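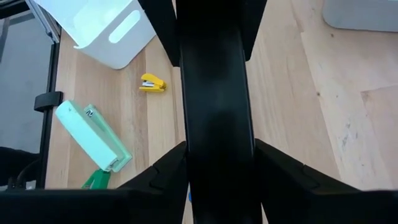

Last changed: December, by Rhydian Gronow (opening hours, again)

Otwood Attractions List

README for the data

A list of things to see and do in Otwood and the villages a bus ride away, kept as one plain spreadsheet file. It started as a reply to a cousin who asked what there was to do on a wet afternoon, and it now has 1076 entries, several of which are indoors.

What is in it

Each row is one attraction: museums, gardens, viewpoints, ruins, boat trips, tours, markets and the Wynne Tramway, which has five rows to itself on account of having five owners. Places to eat are left out unless people go there for some other reason. The Jumance Tea Rooms are in for the ceiling.

Columns

name: what the sign says. If there are two signs, the bigger one.
area: Otwood, Riverside, Wynne or Hills. Riverside includes the canal, to the annoyance of people who live by the canal.
kind: one word from the list in kinds.txt. "Heritage" was removed after it had been applied to nearly 60 car parks.
hours: as published by the attraction. See Known problems.
price_adult: in pounds, at the door, no booking discount. Blank means we don't know. Zero means free. Please don't mix these up, a coach party did.
minutes: how long a reasonably interested adult spends there. The castle gets 30, and that includes the queue for the tower.
rain: yes, no or partly. "Partly" means there is a tree.
steps: yes if you can't get in without climbing any.
notes: free text, occasionally too free.

Where it comes from

Leaflets, websites and walking round. Volodymyr Sirko did all of Hills on foot and his notes column is worth reading for the dogs alone. The older rows were typed in from the Bamirov Visitor Guide, with permission, including its spelling of "picturesque". We have been putting that right as we meet it.

Reader ratings are in a second file, ratings.csv, with 3064 lines. They are one to five, no halves. The tramway's low average is mostly the work of one winter timetable.

Known problems

Hours are the weak spot. Small museums change them by sticking a note on the door, and the note doesn't reach us. Ring first if you're coming any distance.

Wynne Mill appears twice, once as a mill and once as a gallery. It is both, at different ends, with separate tickets. Leave it alone.

The maze has no value in minutes. Suggestions have ranged too widely to be useful.

Anything marked "seasonal" is shut when you'd expect and sometimes when you wouldn't.

What it's good for

Planning a day out, printing a list for the spare room, settling arguments about whether the lido is free (it isn't, before noon). It won't tell you which place is best. There is a ratings file for that, and you'll disagree with it.

Using it

Copy it, print it, put it in your own guide. Say it came from the Otwood list and give the month you took it, so that complaints about old prices can be sent to the right year. Don't sell it as it stands.

Corrections

Send the name of the place, the column and the right value. A photo of the door notice helps with hours. Rhydian goes through them in a batch at the end of each month, and kinds.txt changes only if we both agree, so allow longer for those. New rows need every column filled except notes. We've got plenty of notes.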